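Full pads twice in one week before a rivalry game?

Posted by Kristine Calimlim in Football > High School and College

Hi all! My son is a sophomore outside linebacker at Osavham and I am completely hooked on this season. The coach has them in full pads Tuesday and again Thursday ahead of the Daline game, and some of the parents in the stands were grumbling that the kids will have dead legs by kickoff. Back in October they only went full pads once a week. Is twice normal this late? And what do players get out of it that they can't get in helmets and shells? I never played, so plain words please. Also, any tips for getting the practice gear aired out between sessions would be great, we're running out of room at our place!

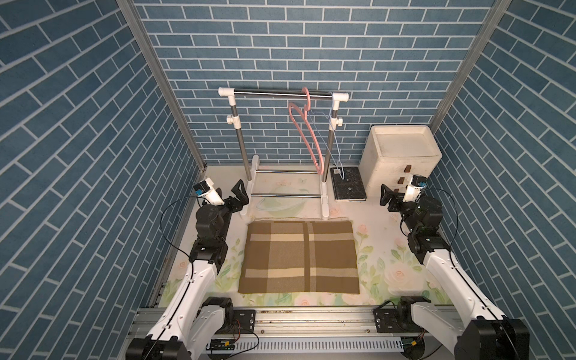

Small clothes rack, steel tubes with white fittings

3 replies

Jocelyn Ignacio
Oh, I love this question! Twice is on the heavy side but I wouldn't panic. What matters much more is how long they're hitting. Our staff at Enriquez ran full pads on Tuesday and Wednesday before the big one last year, and the live tackling part was maybe two short periods. The rest was walk-through speed, just wearing the stuff. Ask your son how many reps he took to the ground. If he says a handful, he's fine.

As for what they get out of it, for a linebacker it's block shedding. You can't really practice getting a tackle's hands off your chest in shells, everybody plays too high and too polite. And if Daline still runs that double-tight package (they did when we played them, and it was a blast to watch even though we lost by 5), then your coach wants his edge guys striking and squeezing down at real speed. Thursday would worry me a little more than Tuesday. Most places I know are in helmets only by then. Check your state association's rules too, a lot of them cap full-contact minutes per week, and the limit is usually posted on their site.

For the gear, pull every pad out of the girdle and pants as soon as he gets home and stand the shoulder pads up with the straps undone. A fan helps a ton. Don't put them in the dryer!

Aileen Padilla
GO OSAVHAM!!! We had 4,000 at the last Daline game and I lost my voice by halftime. My nephew wore 34. No idea about the pads, sorry

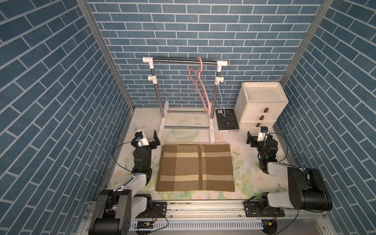
More on full pads and sore legs

Pacita Fajardo
Agree with most of what Jocelyn wrote. I kept stats for Sevine for years and got to stand at a lot of practices, best seat in town. One thing to add: look at what they do on the day after. If Wednesday is film and special teams, the legs come back pretty quickly at that age. If it's conditioning on top of two padded days, then I'd politely ask the coach about it. Most of them are happy to explain the week, they love talking about it!

Feed him more too. Mine ate dinner twice on padded days all season.

Kristine Calimlim
Thank you both so much! He says six live reps Tuesday and Wednesday was all kickoff coverage, so I feel a lot better. Now I just need to learn what double-tight is before Friday.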